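# Reading log: the Plata books, volume six

21 Nov 2020
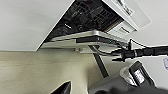

## Where the series stands

I finished the sixth Hornonville mystery on Thursday night. It runs 293 pages in the Jillitz paperback, shorter than the last one by a good margin, and it has 13 chapters plus an epilogue that could have been chapter 14.

The detective is still Plata, a retired harbor surveyor who takes cases on commission. This time a shipping clerk is found dead in a locked records office, and the tide tables on his desk are for the wrong year. Plata notices this on page 40. The police notice it much later.

## Structure

The book uses two timelines. Odd chapters follow the case, and even chapters go back to May of the previous year, when the Ozoliņš warehouse burned. They meet in chapter 11. I had the link worked out by chapter 8, mostly from the insurance dates, which are given in full and can be checked against each other.

One error: the night ferry leaves at 9:40 in chapter 3 and at 10:15 in chapter 9. The alibi depends on it. My copy is a first printing, so a later one may fix this.

## Compared with volume five

Volume five was 495 pages and had a long court section that I skimmed. Volume six has no court section. The killer is named with 6 pages left, and the motive gets two paragraphs. I would have taken another chapter there.

Volume two is still the one I'd hand to a new reader. I'm going back to it next, to check the ferry times.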